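Ticket 311: Incident alerts going out twice, and to the wrong neighborhood
Opened by: Nesma Ouali
Assigned to: Brunello De Luca
Product: Skenik alert desk
Status: Open, waiting on Covex

Hi Brunello, me again! So I run the crime and safety page for our little local news site, and we use Skenik to pull the police department's incident feed and text it out to readers. Normally I love it. Sunday, September 28, 2025 was a mess, though.

We had a burglary call on Dimura Street late that morning, a broken window at a phone repair shop. The alert went to our Dimura subscribers, fine. Then 20 minutes later the same alert went out again, word for word, only this time to everybody on the Van Wyk list (that's clear across town, the other side of the freeway). I had people writing in to ask if there were two break-ins, and one very worried dad who wanted to know if he should go pick up his kids from the park.
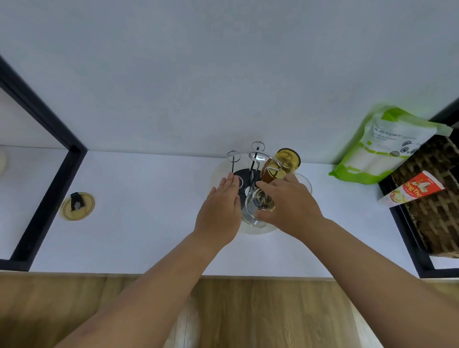

I checked the outbox and there are two separate entries with the same case number. The first one says "source: feed" and the second says "source: feed, amended." I didn't amend anything, I was eating toast.

What I tried before bugging you:

Logged out and back in. No change.
Turned off auto-send for Van Wyk, then turned it back on. A fender bender from that afternoon still doubled up.
Cleared the queue, which had 40 alerts sitting in it, some of them left over from August (?!).
Sent a test alert to just my own phone. Got it once, like I should.
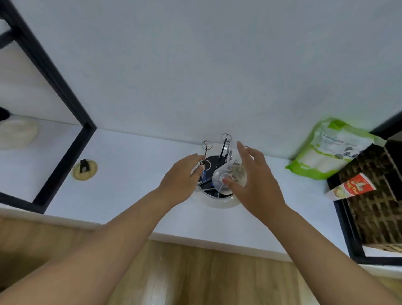 Page 2 of 3

Reply from Brunello De Luca

Hey Nesma, thanks for the outbox notes, they saved me a lot of digging. I can see what's happening on the first part. When an officer fixes a typo in a report, Covex sends us the whole report over again, and our side should match it by case number and keep quiet. Yours is matching on case number plus beat, and the beat got changed in the correction. So it looks like a brand new incident.

Could you open Settings, then Matching, and tell me whether "Include beat" is checked? Please don't clear the queue again for now, I want to look at those old August ones.

Reply from Nesma Ouali

It was checked! I swear I've never been on that screen in my life. I unchecked it and saved, and we've had 7 alerts since then with no doubles, so that's a huge relief. 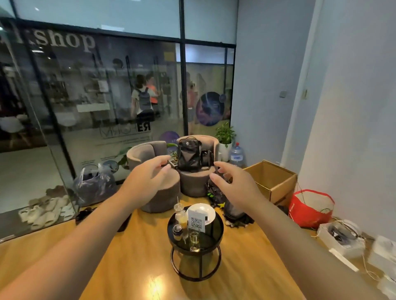 The Van Wyk thing is still bothering me, though. The corrected report has the shop's address right, I read it three times, but the beat number on it belongs to the other side of town. Is that a typo from the police end, or is Covex scrambling it? I called the station's front desk and they said their copy shows the correct beat, so my money's on Covex.

Also, can I send a "please ignore" text to only the people who got the wrong alert? I don't want to scare the Dimura folks into thinking their burglary didn't happen.

Reply from Brunello De Luca

Yep, open the second entry in the outbox and pick "Follow up with recipients." It only goes to the people on that one send. Keep it short, it cuts off long messages without warning you.

I've sent the beat question to Covex along with both versions of the report. Leave auto-send off for Van Wyk until I hear back, and approve those by hand.

Reply from Nesma Ouali

Follow-up sent, and the worried dad wrote back with a thumbs up. Auto-send is off for Van Wyk. I'll keep this ticket open until you hear from Covex.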